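Search news and notices
Enter keyword
Go

PRESS RELEASE
For immediate release

Viklund Technical College Opens Computer Assembly Challenge to Student Robotics Teams

GRIRNOSVILLE – Viklund Technical College announced today that its Student Robotics Club will hold the Platier Challenge in August, a competition in which student teams program robot arms to carry out service work on desktop computers. The event is open to students enrolled in the college's automation, electronics and computer maintenance programs, as well as to invited teams from partner schools in the region.

A total of 79 students have registered for the event. The club began the academic year with 68 members, its largest membership to date. Teams are now in the practice period, with access to the automation laboratory in Drikwood Hall until 9 p.m. under the supervision of teaching staff.

The challenge is built around the handling of parts inside an open computer tower. Each team must prepare its own program, document its method and submit a written safety plan before it is admitted to the final round.

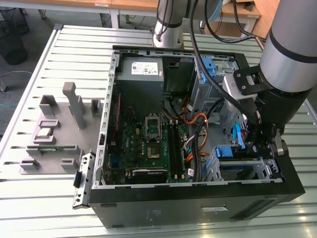 Are first-year students permitted to compete?
First-year students may compete once they have completed the laboratory safety course and have been placed on a team with at least one student from the second year or above.

"Computer repair asks a great deal of a robot," said Marit Eide, head of the Department of Automation at Viklund Technical College. "The parts are small, the space is tight and the cables do not stay where a drawing says they should. Our students have had to think carefully about how they approach every movement, and the faculty has been pleased with the quality of their work."

The final round consists of 3 tasks. In the first, teams are asked to place a memory module in a motherboard slot. In the second, they must remove a drive from its bay and set it in a holder outside the case. The third task is drawn by lot on the morning of the event and is not disclosed to teams in advance. Points are awarded for accuracy, care of equipment and the quality of the written record. The highest possible score is 1000 points.

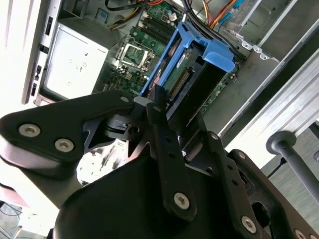
Damage to a connector, socket or cable carries a penalty, and a team that leaves a part unseated receives no credit for that step. Judges may stop an attempt at any time if they consider that equipment or persons are at risk. A stopped attempt may be repeated once at the discretion of the head judge.

Folke Halvorsen, senior lecturer in electronics, will serve as head judge. He will be joined on the judging panel by Gunnel Isaksson of the Department of Computer Maintenance. Members of the teaching staff who have advised a team during the practice period will not score that team's work.

The competition takes its name from Platier, the set of exercises used in the college's second-year automation course. The exercises were revised last year to include work on complete desktop systems. Students had previously trained on flat test boards, and the department found that many programs written for those boards needed substantial changes before they could be used inside a case.

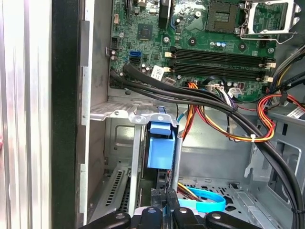 Teams are also required to keep a shared log of each practice session, including attempts that were abandoned. The logs will be made available to students in the second-year course after the competition has ended.

"I joined the club to learn programming, and most of my evenings have been spent learning where a drive latch is and how much force it will take," said Nabil Twal, student president of the Robotics Club. "We have filled many pages of our log with things we would do differently."

The final round will be held in the main hall of Drikwood Hall, with doors opening at 8:30 a.m. Members of the public may attend free of charge. Visitors are asked to remain behind the marked lines while the robot arms are in operation, and children must be accompanied by an adult. Results will be announced at 4 p.m. and posted on the college notice page the same evening.

Schools wishing to send observers should contact Sølve Lunde in the Office of Communications at Viklund Technical College. Requests for interviews with students must be made through the same office.

Related news
Drikwood Hall Extends Evening Laboratory Hours
Department of Computer Maintenance Seeks Donated Desktop Computers
Robotics Club Elects Student Officers
Safety Course Registration Now Open

Subscribe to our newsletter
Enter your email address to receive college news once a month. You may unsubscribe at any time.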